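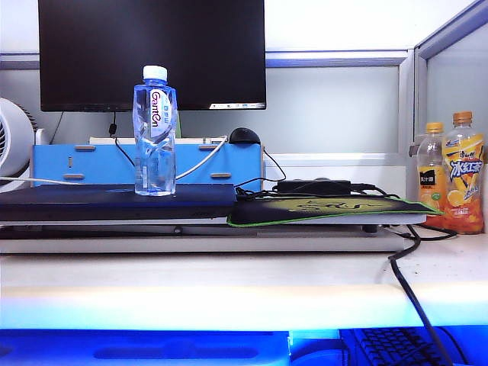
A desk awaiting tidying, with cables and a bottle of Ganten water parked on a closed laptop.

Ask a person to tidy a desk and you will get a sigh, then a tidy desk. Ask a machine and you get a long think about the cables.

I spent a morning in July at Flokbridge, where a small company called Steninstead is teaching its two-armed helper, Min, to clean up after office workers. Min can pick up a bottle. It is good at bottles. It took 6 of them to the recycling bin while I watched, and set down only one in the printer tray.

Cables are another matter. A cup has a shape and keeps it. A power cord has whatever shape it had a second ago, and it is usually attached to something you would rather not pull off the desk. Min spent 30 minutes on one charger and came away with a slightly different knot.

The rival outfit, Pallel, skips cords altogether. Its machine wipes the parts of the desk it can reach and goes around the rest, a method I recognized from my own teenage years. It has done 600 desks this way, and the company calls them clean.

Then there is judgment. Is the tea on the end finished, or is somebody coming back for it? Does the mouse live on top of the box? Steninstead's engineers say Min will be able to ask such questions in 2 years. My family has been asking them for longer than that, and the desk still looks the same.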